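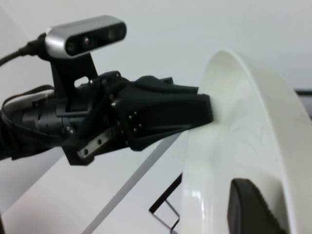

Clorach and Plernberg extend river patrol agreement for 60 days

SANDNESS, August 15, 2023 -- Clorach and Plernberg have extended their interim agreement on patrols along the shared section of the lower river for 60 days, the foreign ministries of both countries said in a joint statement issued after talks in Sandness.

The interim agreement was signed after an incident in July in which a Plernberg border guard launch stopped two Clorach cargo barges downstream of the Echeverría bridge. Plernberg said at the time that the barges had left the marked channel and entered its waters. Clorach said the channel markers had been moved by high water and that the vessels were on the correct side of the line set out in the border treaty. The crews were released the same evening, and the barges were returned after an inspection of their cargo papers.

Under the agreement, patrol vessels of either side must stay at least 3 kilometers from the Echeverría bridge unless the other side has been notified in advance. Notice is given by telephone between the two district border offices and confirmed in writing. The requirement does not apply to rescue work or to vessels that have lost engine power.

Javiera Carrasco, deputy head of the Clorach delegation, told reporters that the text had been extended without changes to its main articles. "The notification procedure remains as it was. The annex on radio channels has been corrected, as the earlier version listed a frequency that is used by the harbor at Sandness," Carrasco said.

The Plernberg delegation did not hold a separate briefing. In a written note, its foreign ministry said it considers the extension a technical step that does not affect its position on the location of the border line. 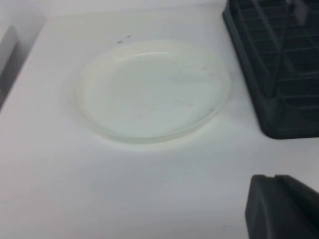
Does the extension change where the border runs?

The border stays where the existing treaty puts it, along the middle of the main navigation channel. The two sides disagree on where that channel now lies, and the interim agreement leaves the matter to a joint survey.

The survey is to cover nearly 15 kilometers of river, starting at the Echeverría bridge and ending at the Sandness harbor limit. Each country will supply one survey vessel. Depth readings are to be taken at the same water level on both banks, with the gauge at Sandness used as the reference. Results will be exchanged as raw data before either government publishes a chart.

Work was due to start at the end of July but was put off after the delegations failed to agree on which coordinate system to use. According to the joint statement, both systems will now be used and the conversion will be checked by surveyors from each side. No start date was given.
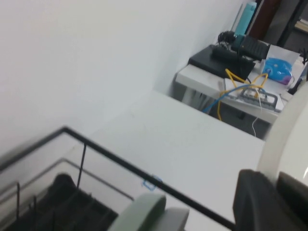 Until the survey is complete, commercial traffic will continue to follow the temporary buoys placed by the Clorach waterways service. Plernberg has accepted the buoys for navigation only and has stated in the protocol that they have no legal effect on the border. Barge operators are required to report to the bridge control post before entering the section -- a rule that was already in force before the incident.

The delegations also discussed compensation for the delayed cargo. Clorach has asked for storage and crew costs to be covered. Plernberg replied that the inspection was carried out under its customs law and that the owners may file a claim with its district court. The joint statement does not mention the issue, and Carrasco said it would be handled in a separate exchange of notes.

Fishing permits were left off the agenda. Small boats registered in either country may keep working from their own bank during daylight hours, as set out in the treaty.

The next meeting is to be held on the Plernberg side before the extension runs out. If no further decision is taken by then, the patrol limits lapse and the general rules of the border treaty apply again.

Related news
Plernberg returns cargo barges after paper check
Clorach waterways service places temporary buoys below Echeverría bridge
Border offices test direct telephone line
Sandness harbor warns of radio interference
Survey of lower river put off over coordinate dispute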